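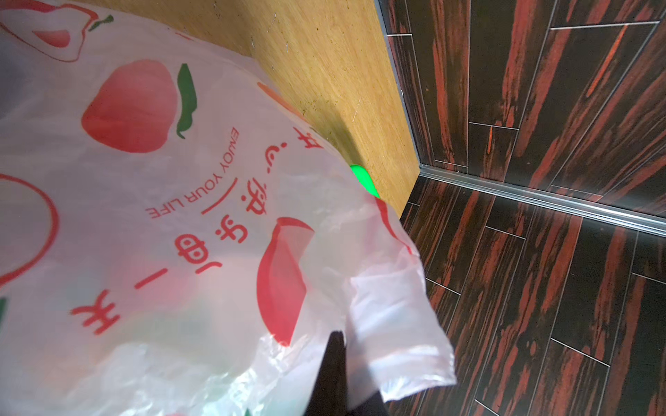
The fruit shop bag. It says "ENJOY YOUR LIFE" across it in small red capitals.

Search this blog Search

I have been meaning to write about plastic bags for a while, and this one finally got me to do it. I like it. It's a big white bag, thin enough to half see through, with apples and other fruit printed on it in red and green and a line of large red Chinese characters beside the English. Most of the bags that come into my life are plain. I keep the ones that have a drawing on them longer than I should.

Back in April I decided to find out how many bags we had in the apartment. I emptied the drawer next to the stove, the hook behind the door, the box on top of the closet and the bag that holds the other bags. The total was 166. Two people live here. I had told myself it was a normal amount, and I would have guessed 40 if you had asked me.

So I sorted them on the living room floor. It took one evening and part of the next morning. Anything with a hole went in one pile. Anything that smelled of fish or onions went with it. Produce bags, the kind that come off a roll, went in a second pile, and bags with handles in a third. The handle pile was the biggest by far, and a lot of it was from the Stadico near my old job, which closed a good while ago. I hadn't shopped there in years and I still had its bags.

I kept 18. That number came from the size of the container I wanted to use, an old cracker tin, and there was no other thinking behind it. The ones that were torn or dirty I threw out. The clean ones went to the drop-off bin at the Wurner on Gidham Road, where they take plastic film just inside the door. Call your own store before you carry a load over. The first place I tried had taken its bin away, and I walked home with everything I had walked out with.

The way I fold them now is the triangle fold, which my aunt used to do and which I had always thought was fussy. Lay the bag flat and press the air out toward the handles. Fold it lengthwise until you have a strip about three fingers wide. Then start from the bottom corner and turn it over in triangles, like a paper football, until you get to the handles, and tuck them in. A thin bag takes me less than a minute. A big one is harder to get flat and tends to spring open at the last turn. If it does that, I tie it in a loose knot and put it in the tin anyway. 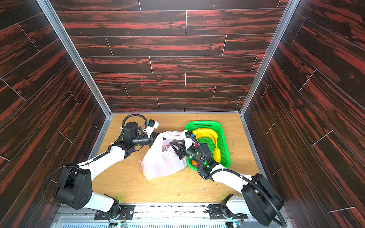

The bag again, in the center this time, with wood shavings on the floor.

Shavings are one thing I have learned to watch for. They get into the creases of a thin bag, and so does sawdust, and if you fold a bag up with that in it you will find it later in your lettuce. I turn every bag inside out over the trash and give it two or three shakes before it goes anywhere near the kitchen. Wiping doesn't help much because the small stuff sticks. Shaking outside works better if you have a balcony.

Printed bags have one more problem, and that is the ink. On some of mine the red has started to come off where the plastic gets rubbed the most, usually near the bottom corners. I had a Kazmi bag that left pink smears on a loaf of bread, and I don't use the printed ones for bare food anymore. Fruit with a peel is fine. Anything in its own package is fine. Bread gets its own cloth sack now.

The other rule in the house is that a bag has to be empty before it gets put down. That sounds obvious, but half of our trouble came from bags dropped by the door with something left at the bottom. A receipt, a lime, a single battery. Once it was a bunch of cilantro, and I found that one by smell. Now whoever carries the bag in empties it on the counter, all the way, and checks the corners by hand.

I read somewhere that a family can go through more than 4000 bags over the years. I don't know where the figure comes from or how they worked it out, and I wouldn't repeat it at a dinner. But I did the count in my own kitchen, and it made me put two cloth bags in my coat and leave them there -- one in each pocket, rolled up with a rubber band. I forget them maybe one trip in five. On those days I take a plastic one and it goes in the tin, and something older comes out of the tin to line the bathroom trash.

The tin is full again as of this morning. I still need to go through it and take out the ones with split handles, and I want to try the long narrow bags from the bakery with the triangle fold to see if they hold.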